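Preltthorpe adopts single utensil layout for shared kitchen benches

January 1, 2022

The shared teaching kitchen at Preltthorpe has moved to a single layout for its utensils, shelving and bench fittings, replacing the mix of drawers, crocks and hooks that had built up since the building opened. The new arrangement applies to all 10 benches and takes effect with the first bookings of the year.

The layout was drawn up by Nektarios Lambrakis, who manages equipment for the kitchen and its adjoining store. It covers the position of long-handled metal utensils, the depth of open shelving, the clearance behind each tap and the routing of leads for small appliances. Food storage and refrigeration are outside its scope and remain under the existing schedule.

A stocktake completed in June listed 722 loose items across the benches and the store, excluding crockery. Of these, 714 were matched to an entry in the equipment register. The remaining eight were unlabelled and have been set aside in the store pending identification. Lambrakis said the count was less of a concern than the distribution, with some benches holding four ladles and no turners, and others the reverse.

"The stock was adequate. It was in the wrong places, and the places had no names," he said.

Under the new layout, each bench position carries a code made up of the bench number and a letter for the zone. Zone A is the wet zone, comprising the sink, tap and drainer. Zone B is the preparation surface. Zone C is the open shelf and its supports. Utensils are assigned to a zone and returned to it at the end of a session. Spoons, turners and spatulas with metal handles are kept upright, handle up, in Zone B. Knives stay in the locked drawer and are signed out as before.

Handle-up storage was chosen after a trial of both orientations on two benches. With the working end up, users tended to take hold of the bowl or blade of a utensil to get it clear of its neighbours, and it then had to be rewashed. With the handle up, the utensil can be lifted by the part intended for holding. The drawback is drainage. The holders selected, a Meler pattern with a slotted base, are to be emptied and rinsed at the close of each day.

Shelving has been standardised on the Iko open unit in white. The unit is supplied with adjustable supports, and the shelf height has been fixed at the same setting throughout so that holders and containers can be exchanged between benches. Items weighing more than 7 kilograms are not to be placed on the upper shelf. Stand mixers and the larger stockpots have accordingly been moved to floor-level cupboards in the store.

Tap clearance received separate attention. Where a tap has a high curved spout, the arc takes up more of the space over the bench than its base suggests, and tall utensils standing close behind it were being knocked over when the spout was swung aside. The layout sets a keep-clear area equal to the full swing of the spout. Its limits are marked on the bench plan and not on the bench itself, as adhesive tape was found to lift at the edges after repeated wiping down.

Polished metalwork is to be dried by hand and not left to air dry. The local water leaves a visible scale on chrome, and the previous practice of descaling once a term had dulled several older fittings. A microfibre cloth is now held at each bench for the purpose, in grey to distinguish it from the blue cloths used on food surfaces.
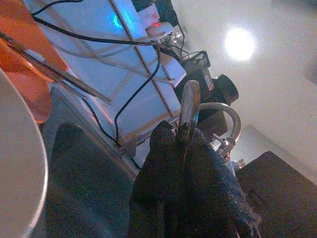 Leads and small electrical items are treated as a fourth category. They are assigned to no zone, but must be kept off the preparation surface and out of the wet zone at all times. Any lead crossing a shelf is to be clipped to the rear edge. Appliances with a standby light may be left switched on at the wall only where the register says so, and the list of those appliances has been shortened.

The supply of holders, shelf supports and replacement clips was handled by Petridis, which also took back the surplus crocks. Installation was carried out bench by bench to avoid closing the kitchen, with Bench 10 finished last owing to a delay in the delivery of shelf supports. A small number of spare supports is held in the store.

Hirers with a standing booking have been sent the bench plan and zone codes by email. Printed copies are available at the store counter. Groups bringing their own utensils may continue to do so, provided the items are kept in a labelled tub and removed at the end of the session. Unlabelled items left behind will be added to the set-aside shelf and disposed of after one term.

Lambrakis said the layout would be reviewed in June against breakage and loss records. A change to the shelf height is possible if taller users report difficulty reaching the rear of the preparation surface. The zone codes are not expected to change.

Enquiries about the register or the set-aside items should be made at the store counter during opening hours.

Recent items

Store counter: revised opening hours
Knife sign-out sheet, new version
Bench plan and zone codes (all benches)
Descaling schedule withdrawn
Cloth colours: a reminder to hirers
Stocktake results, kitchen and store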